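Unit 6: Lost grip during processor handling

The Norby cell strips old desktop computers for Vemach. In December it dropped a processor while carrying it out of the case. The log shows a grip force setting of 33 on a job written for 69.
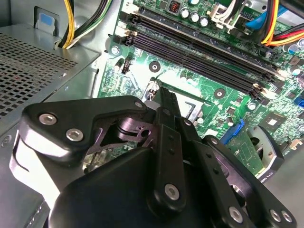
The low value came from a recipe meant for memory modules. The controller accepted it without a warning, and the arm carried on for 2000 ms after the force reading fell to zero.

Clearance was the second problem. A finger path that is safe over the board may not be safe near the power supply or drive cage. 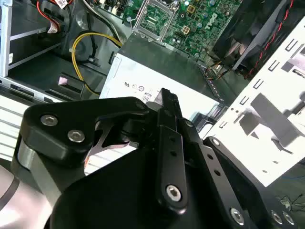
What to check before a restart

Read the recipe name aloud from the screen. Close the fingers on the Haslinger test block and compare the reading.

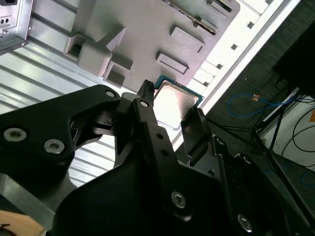 Never reach in to catch a slipping part. Press stop, wait for the arm to hold, then log the fault in Baredeo.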